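Filed under: Student Projects / Home Automation

My project started with an argument about socks. My flatmate Torben reckoned there'd be a machine doing all our laundry before we'd paid off our loans, and I said I'd believe it when one could pair socks. So when Ms Grube asked us to pick a question for the term, I picked his: can machines do the chores yet?

I read whatever I could find, then spent most of December pestering people. Declan Tully runs the stockroom at Curton, a homeware shop in Bamlow, and he let me follow him about from seven in the morning (never again!). He reckons there are more than 40 separate jobs in a shift, and the floor scrubber does exactly one of them. It does it well, mind you. It's everything with a lid, a label or a floppy bag that still lands on him.

Home is worse, I think. I had 88 replies to my survey and the chore people most wanted rid of was putting things away — not hoovering, which plenty of them had already handed over. Tidying is a horrible job for a machine when you think about it. Every object is a different shape, they're all in a heap, and you need to know where each one lives before you've even picked it up.

Picking up is its own headache. Two stiff fingers can manage a box, but a sock or a crisp packet gives way as soon as you squeeze it, and then you're guessing.

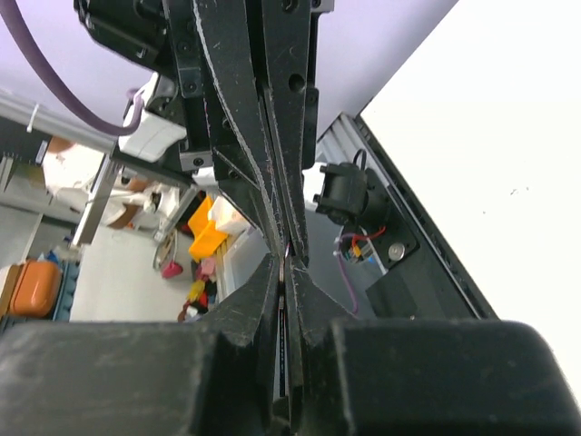 So would I buy a robot to tidy my room? I'd wait, as the sorting and gripping still seem too hard for a messy bedroom, but I'd happily have one for the floors.

Torben still says I'm being a pessimist. He hasn't paired a sock since October.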